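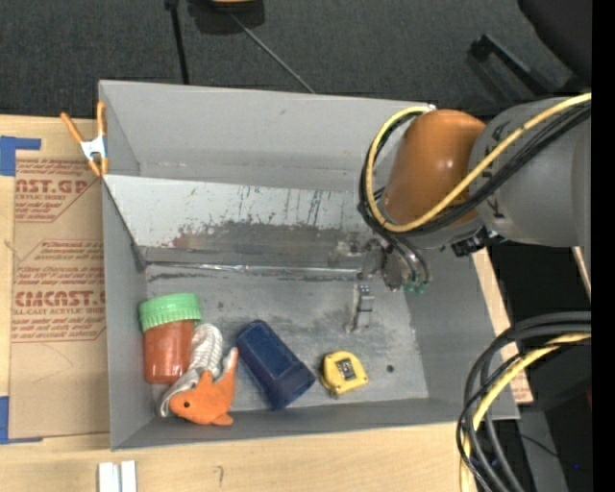 The bin by the back door

The woman who runs the swap shelf at Weltdale has kept a metal bin for odds and ends since March, and she talks about it the way other people talk about a garden. "It's scuffed all over and there's rusty streaking down the back, and I wouldn't trade it," she told me, pouring us both more coffee.

Her favorite find this week is the orange plush fish. "Somebody loved that fish, you can tell -- well, I can tell." It had settled against a striped cloth, near an orange jar with a green lid that she wants for buttons. The yellow tape measure is already promised to a neighbor on Asfaw Street.

And the little gray bracket with the holes in it? "Oh, brackets go fast. I'd take up to 50 of them if people brought them in."

She sorts on Tuesdays, usually for 2 hours, longer if there's company. The dark blue container she hadn't made up her mind about. "It'll hold something," she said, and went to look for the sugar.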